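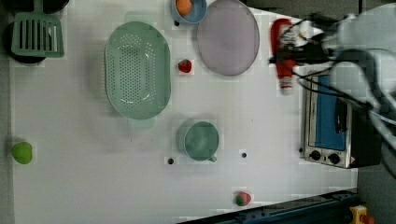
4. Preparing the practice table at your workplace

This section is for the person who leads the first weeks with the Jukilex arm at Favport. Please read it to the end before you switch on the arm. The practice table uses kitchen items and toy food, so that the staff can learn the work without spoiling any stock.

4.1 Before the shift

1. Check that the table is clean and that it does not move when you push it.
2. Put out the practice items: colander, cup, plate, bowl, pan, ketchup bottle and the small fruits. They may lie in any order.
3. Leave free space between the items. The fingers of the gripper need room on both sides.
4. Press the emergency stop one time and release it. If the arm does not report the stop on the screen, do not continue, and call Habte service.

Note: Do not put the items in straight lines. On a real shift the things are never in lines, and the operator must get used to this.
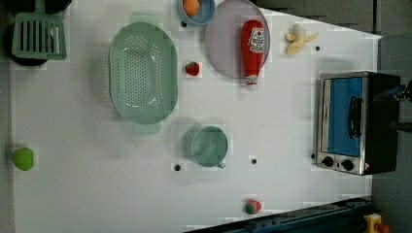

5. Write the name of the operator in the shift book. One operator is responsible for one table. If the operator goes away for more than 5 minutes, the arm must be paused.

4.2 Teaching a pick

1. Choose one item and tell your colleagues which one it is.
2. Bring the gripper over the item at low speed. The limit in practice mode is 700 mm per minute. Please do not change it.
3. Lower the gripper until the fingers are at the two sides of the item, then close.
4. Lift, wait 2 seconds, and put the item back on the table.
5. Repeat the pick 7 times before you choose a different item.

CAUTION: Keep your hands off the table while the arm is enabled. This is also valid when the arm stands still, for example when it waits for the next command.
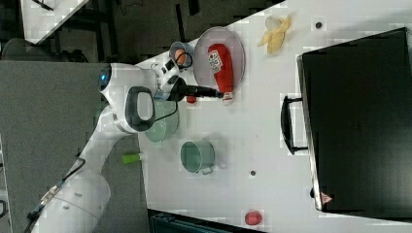 If a pick fails, do not correct the item by hand at once. Pause the arm first, move the item, step back, and only then resume. In June we changed this rule after the remarks of the operators, who found the old order of steps confusing.

4.3 What changes for the staff

The arm takes over the picking and the putting down. The operator decides what is picked, watches the result and stops the arm when something is not right. This is a different kind of tiredness. The hands rest more, but the eyes work all the time. For this reason Flendeck plans a change of operator every two hours, and the person who leaves the table gets a task with walking.

No operator should be left alone with the arm in the first week. Experienced packers often see a bad grip earlier than the screen shows it, so please ask them to speak up during the practice. 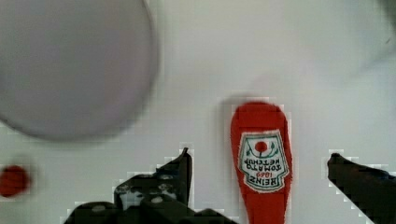
Khrystyna Stasiv: In my first days I watched only the screen and I was slow. Now I look at the gap on each side before I close the fingers, and I would like this to be written in step 3. Please also write that it is allowed to press stop when you are only unsure. New people are afraid that they will be blamed for the lost time.

Both points are accepted for the next edition. A stop by the operator is not recorded as an error.

Continue with section 5, Cleaning the gripper.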